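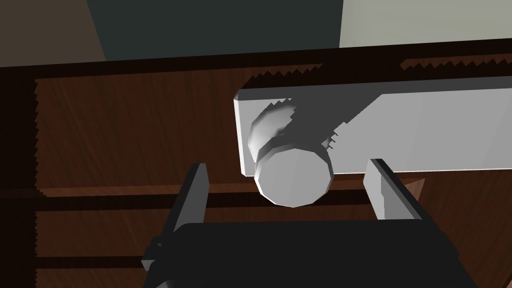 Buying a robot takes a lot longer than buying a bike. A school, a library or a workshop has to work out what the robot will do, what it will cost, and what else has to be bought with it. One good way to start is with a computer simulation, where a pretend robot works in a pretend room. A small job is best. Think about a round white knob on a wooden cabinet, with a gripper reaching for it, one finger on each side. Is the gap between the fingers wide enough for the knob? If it is, that gripper can stay on the shopping list.

## Who does the planning?

At the Zamthorpe workshop, the planner is Zulmira Carvalho. Her job is to spend the robot money carefully. She started in October with a list of jobs and no robot at all. Opening drawers and cabinets was at the top of the list.

Next to each job she wrote what the robot would need. A robot that opens drawers needs an arm that can reach them and a gripper that can hold the handle. It doesn't need wheels if all the drawers are in one place. Wheels cost extra, so she crossed them out.

## What goes in a budget?

A **budget** is a plan for money. It shows how much you have and how you want to use it. Most people remember the robot and forget the rest. Here are some small things from Zulmira's budget:

- Spare finger pads: $100
- A stand to bolt the arm to: $344
- Safety training for the staff: $500

The arm itself is on a different page, and it costs far more than all of these together. There is also a line for repairs. Motors wear out and cables get pulled, even on a new machine.

## Trying before buying

Zulmira looked at grippers from two sellers, Makeler and Tarkotent. She tested both in simulation before asking for prices. A crash in a simulation doesn't break anything, and you can run the same test 16 times in one afternoon.

You can also look at the robot from places where a person would have trouble standing, such as low down under a big piece of wood.

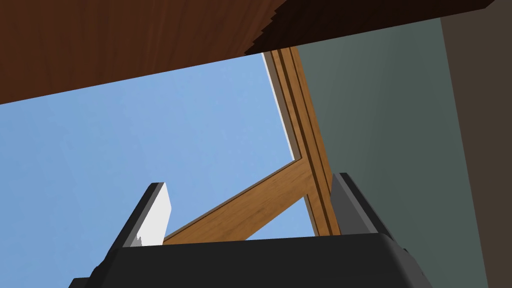

*Looking up past the open fingers at a wooden post and its brace.*

A view like this helps with questions about space. Could the arm bump into a post? Is there room for the fingers to open all the way? If the answer is no, it may be cheaper to move the furniture than to buy a different arm.

A simulation can't answer everything. A real drawer may stick, and a real knob may be slippery. So Zulmira also saved money to borrow a real arm for a short test.

## Try it yourself

Pick one job at home, such as putting away spoons. Write down what a robot would have to reach, hold and move. Then list everything you would need to buy besides the robot. Ask an adult to help you look up a price for each thing, and add them up.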